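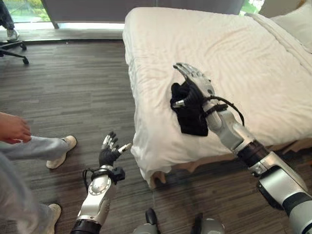 January
Bindu Reddy

Handout 2: Planning the purchase of a two-armed robot for domestic handling work

Scope

These notes cover the planning stage only, from the first statement of need to the signed order. Tendering rules are dealt with in the next handout. The running case is the Skudden plan, in which a residential care provider considers a machine with two arms and fingered hands for bedrooms: picking up clothing, straightening bedding, clearing surfaces.

1. State the task before the machine

A request that reads 'one humanoid robot' cannot be costed. A request that reads 'pick up a garment from a made bed and place it in a container' can. Students should write each task in one sentence, name the objects handled, and say who will be present in the room. Soft items deserve their own line. Cloth changes shape when it is gripped, and a hand chosen for rigid parts may prove a poor purchase.

2. Hands are a separate budget line

Suppliers often quote the arm and the hand together. Ask for them to be split. In the Skudden plan the Brostano quotation gave a single figure, and the spare hand was found only in an annex. Fingertip pads, cable sleeves and wrist fittings should be treated as consumables, with a price and a delivery time for each. 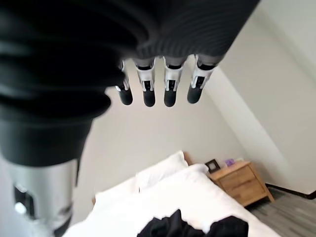
The plan allowed for 39 hours of trial handling before acceptance, with 200 recorded attempts at each task. Both numbers were written into the order. A trial period that is merely 'agreed in principle' has no value once the invoice has been issued.

3. The room

Measure door widths, the space beside the bed and the height of the mattress. Note the floor covering, as wheels behave differently on carpet and on boards. A practice bedroom should be budgeted as equipment - bed, bedding, side table and a stock of old clothes. The Mathew store supplied these for the Skudden plan at a total of 674 pounds.

4. Running costs

Include operator training, insurance, software renewal and the Puler service contract. Staff time is the item most often left out.

Preparation for the seminar

Bring a one-page task statement and a draft budget with hands, spares and room shown separately. Drafts without a stated acceptance trial will be returned.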